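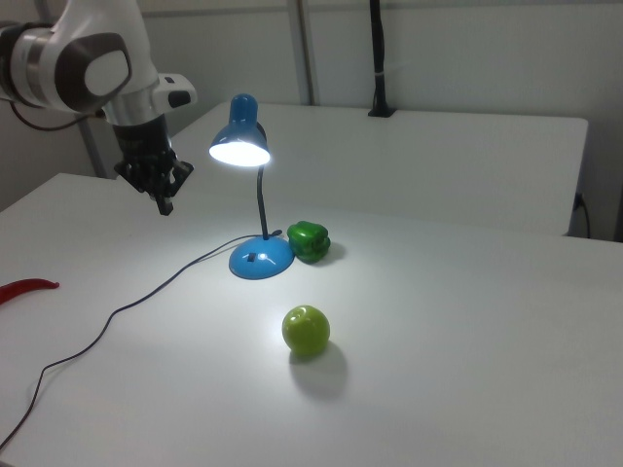

A lamp on the white table, August.

Home | News | Swap Shelf | Letters | Back Issues

Lights Out at 9, Again

The Mosoti Building has a new quiet-hours policy, and it replaces the old one, which was also called new. Hall lights now dim at 9 p.m. Lilian Barasa in 27 has asked how she is meant to find her keys. Management suggests finding them earlier.

Desk lamps are still allowed, and the Swap Shelf has plenty if yours has died. Tomoyo Fukuda took one home last month and reports that it works if you don't look at it too hard. Bulbs are extra. Bring your own bag.

Related items
Elevator: A Progress Report, Part 6
Who Keeps Propping the Side Door?
Letters: More on the Hall Carpet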